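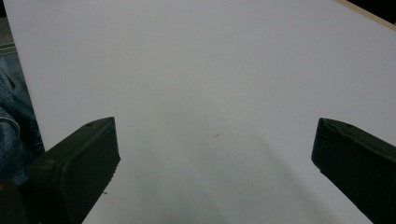
Hubmann Amateur Bout Results

Scorecards from club boxing shows in Leston and Poven, typed up from the paper sheets kept at ringside. Maintained by Mwajuma Rugemalira.

Contents

bouts.csv has 1073 rows, one per bout. rounds.csv has the judges' scores for each round, where the sheet survived. Join the two on bout_id.

Columns in bouts.csv

bout_id: integer, starts at 1000
venue: Leston or Poven
weight_lb: weight at check-in, blank if not written down
result: PTS, RSC, DQ, WO
corner: red or blue, the winner's corner

Known problems

Walkovers have no rows in rounds.csv. Bout 1723 was entered twice on paper with different winners. We kept the version signed by the referee. Weights from the older Poven shows were in stones and pounds and have been converted.

Boxers are listed by number only. Please don't try to match them to names.

Changes in version 2

Fixed swapped corners for the November show in Leston. Dropped the Illik exhibition bouts, which were never scored.

Corrections are welcome. Include the bout_id and a scan of the sheet if you have one.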